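Stekari Bench Notes
Monday, June 1, 2020

1/
Ranasinghe's new brochure says anyone can "teach a robot in an afternoon" by doing the job by hand with their gripper. I've read it twice and I'm still not buying it. An afternoon of what, exactly?

2/
The sample task is picking up a computer mouse. One mouse, on a bare bit of table, lined up nicely between the fingers. My nephew could do it with oven gloves on.

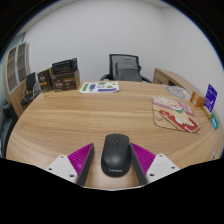 3/
They quote 594 demonstrations for this one job. Fine. How many were thrown out? How many different mice? The brochure doesn't say, and I've asked.

4/
Stetenska went the other way last November and drove the arm by remote control. Roughly 300 goes, and the operator was worn out by lunch. So yes, doing it by hand is quicker. I'll give them that much.

5/
But quicker for whom? Your wrist knows things the camera doesn't. You feel the mouse start to slide and you squeeze. None of that squeeze is in the video.
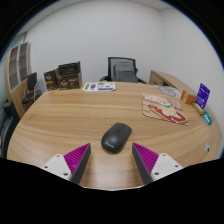

And then they want the robot to copy it on a table it has never met, with somebody else's clutter on it. Punura tried 200 runs in a second room and has gone very quiet about the results.

6/
Show me the same job with the mouse turned sideways, half under that sheet of printed card. Then I'll read the brochure a third time.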